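Flenwood Shop Gallery: Boards, Benches and Small Parts

10 June 2018

Flenwood is a shared woodshop in Wikville. The gallery covers work from the past year, mostly maple, with a few pieces in ash and cherry. Captions were written by Fongchan Boonyarit, who runs the bench room. Sizes are in inches unless marked otherwise. Older galleries are linked from the Projects page.

Bench room, north wall
Three benches, all built here. The tops are laminated beech and get flattened every September. The vise on the middle bench came from a school sale and needed a new screw.

Lumber rack
Maple on the lower arms, everything else above. Boards stay on the rack until the moisture meter gives the same reading two weeks in a row. Short pieces go in the bin by the door and are free to members.

Step stool, cherry
Made by a first-year member from one board. The treads are housed in the sides and pinned. It has darkened a good deal in the front window.

Cutting board, end grain
Commissioned for the kitchen at the Higuchi bakery. It weighs more than expected, so finger grooves were routed into both ends after delivery. Mineral oil only.

Tool tray, ash
One of a set made to fit the drawers in the bench room. The corners are box joints cut on the table saw sled. The sled itself is in the Jigs gallery.

Maple is what most members ask for, and it's what we use when a surface has to be flat, hard and pale enough to see small things on. It is slow to plane by hand and it burns easily at the router, but it sands very well. For work boards we go up to 300 grit and stop there, then put on thin coats of finish with a light rub between them. Straight, quiet grain is easier to work, though members usually pick the boards with some movement in them. The large board with the colored blocks on it has both: long lines running left to right, then darker streaks and swirls, and a lighter, more figured band near the front with a small dark knot in it. Small knots like that are fine on a work surface if they are tight. We test them with the point of an awl before the first coat, and a loose one gets filled with clear epoxy and scraped level.
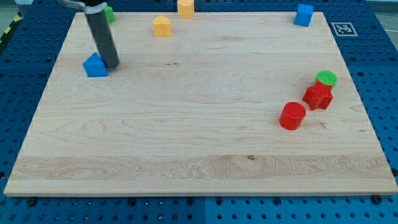
Finish samples
Offcuts of one maple board, each with a different finish. Oil gives the most yellow. The Cedden water-based satin stays closest to bare wood. The labels are on the back so that people choose by eye first.

Edge treatments
A plain square edge, a small chamfer and a roundover. The chamfer is the one we use most, because it can be renewed with a block plane after the edge gets dented.

Reading bench, ash and maple
Built for the hallway of the Wikville library annex. The seat is 70 inches long, with a stretcher underneath to keep it from sagging. The legs are wedged through the seat and trimmed flush.

Picture frames
Splined miters, cherry splines in maple. The first batch had gaps at the corners and was cut down to a smaller size.

Ordering
We take a small number of commissions. Send the length, width and thickness you need and say where the piece will be used. Finished boards can be collected from Room 728 during bench hours. We don't ship anything longer than the reading bench.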